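Steering by Hand: What the Delivery Robots Learn From Us

Flerkden's sidewalk carts are taught by people holding a joystick. The company calls that a shortcut. It may be a long way round.
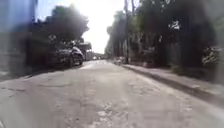

Haoran Shao thinks the whole idea is upside down. If you need a person to drive the thing down every kind of street before it can manage one alone, he told me, then what you have built is a very patient student and a very expensive school. He said it without much heat, the way people repeat something they have said in a lot of meetings.

I had come to Carrillo to be talked out of that view. The district has old trees, bad pavement and cars left wherever there is shade, and Flerkden has been sending its carts through it since June. The cart is a knee-high box on wheels. It is meant to carry groceries and prescriptions. For now it mostly carries a sandbag, while an operator in a back office across town drives it over a video link and the software takes notes.

The method is simple enough to explain to a child. A person steers. The machine records what its cameras saw and what the person did with the stick at that same moment. Do this for long enough and a program can be trained to make the same moves when it sees the same sort of thing. There are no rules about curbs or potholes anywhere in it. There are only hours and hours of somebody going around them.

Flerkden's figure is 70 hours of driving per operator before any of it is used for training. The first part gets thrown out, because new operators drive badly. They oversteer, they stop dead when the picture freezes, they hug the curb as if it were a railing. The company found this out late. An early version of the software had learned from beginners and drove like one, with a wobble every few yards that the engineers first blamed on the wheels.

I took a turn at the controls myself. The station is a desk, a screen and a game pad made by a supplier called Casto, with one stick worn smooth. A street that looks flat when you walk it is a different matter through a camera. Patches in the asphalt look like holes. Leaf shade looks like patches. Where the sun comes down between two rows of trees the far end of the road goes white, and you drive toward it on trust. I slowed down for a great many things that turned out to be shadows, and every one of those hesitations would have gone into the pile as a lesson had my session been kept.

That is my main trouble with the pitch. A demonstration shows what a person did. It says nothing about why. When a good operator swings wide of a parked car, she may be thinking about the door opening, or a dog she saw earlier, or her lunch. The software gets the swing. The next parked car sits somewhere else on a different street, and the cart swings wide again, this time for no reason and possibly into traffic.

The engineers have an answer to this, and it is a fair one. They let the cart drive and have the operator take over only when it goes wrong. Those takeovers are then added to the training, so the machine sees more of its own mistakes and how a person gets out of them. In Carrillo, they say, takeovers came to 38 on a typical run at the start and are down to nine.

Nine is better than 38. It is also nine moments on one run when a machine on a public street needed a human being to save it, and the streets in question are ones it has been shown over and over. I asked how it did on streets it had never seen. The reply was that a test was planned.

There is money in the answer, of course. One operator watching one cart is a delivery job with extra steps. The business only works if a single operator can watch a lot of them, and Flerkden's own target is 21. I tried to picture the back office on a rainy night with 21 screens and two carts in trouble at once – I still can't see how that person gets a cup of coffee, let alone how both carts get home.

Ravex, a smaller outfit, has gone at it differently. Its people walk behind the cart with their hands on a bar fitted with sensors, pushing it along the route like a stroller. The lag is gone, and the walker can feel a loose edge in the road through the bar. It is slow, it is dull, and it needs a person out in the weather. Their drives are cleaner to my eye. Whether cleaner drives make a better cart is something Ravex could not show me either.

I don't doubt that teaching by hand works for some jobs. A street is harder. It gets dug up, patched and parked on, and the tree roots keep lifting it. What was shown in June has partly gone by winter, and somebody has to go back and show it again. When I asked who pays for that, and for how many years, I was given a brochure.

Comments

pt_marlowe
I did this job for a while, different company. The bit about beginners is spot on. We got paid by the hour of footage so you can guess how careful people were.

gravelroad
You could say the same about teen drivers. They copy their parents' bad habits and we hand them a license.

Dena K.
Teen drivers can tell you why they stopped, though. I think that was the point.

oldsignalman
Would have liked more on Ravex. Does the walker's weight on the bar not change how the cart handles? Once you let go it's a different machine.

gravelroad
Fair enough, Dena. Still rather have the cart on my block than another van.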